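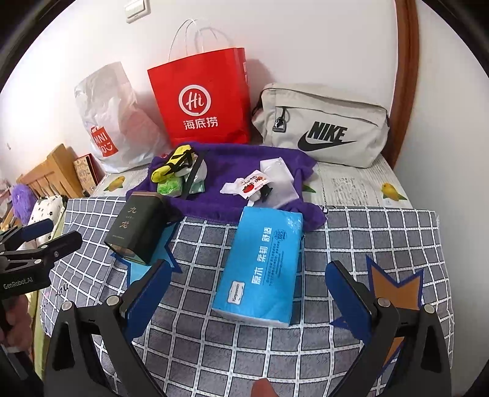

Lenetti, December

Figure 3. Bag packing, one of the tabletop tasks in the Staltent collection, shown by hand with two gripper tools. The bags stand at the back, with the small goods on the cloths in front of them.

4.2 Showing the task by hand

We came to bag packing after a long spell with blocks and cups, and we were glad of the change. Things from an ordinary home have a way of testing every choice a designer has made – a tissue pack in glossy film, such as the blue one between the fingers in Figure 3, asks for a rather different grasp from a stiff box, and a thin sachet lying on top of another packet asks for more patience than either. The person showing the task holds one tool in each hand and works at whatever pace feels natural. We gave very little instruction beyond this: choose an item, choose a bag, and let go only when the item is well inside the opening.

In all we kept 1898 demonstrations out of 3342 recorded. Most of those we set aside had lost tracking for a moment, usually when one tool passed behind the other, and a smaller share ended with an item on the floor. We did keep the runs in which a first grasp slipped and a second one held, and we would warmly encourage others to do the same, as the policy seems to learn a good deal from watching a person recover.

For comparison, we also collected 200 demonstrations by remote control with the Werka arm, using the same kinds of goods. These took much longer to gather, and our operators found soft wrappers especially trying – the fingers would close a little too high and come away with nothing. The policy trained on both sets together, which we call Arnaud, finished 88 percent of its trials with boxed items. Flat packets remain harder, and we return to them in Section 5.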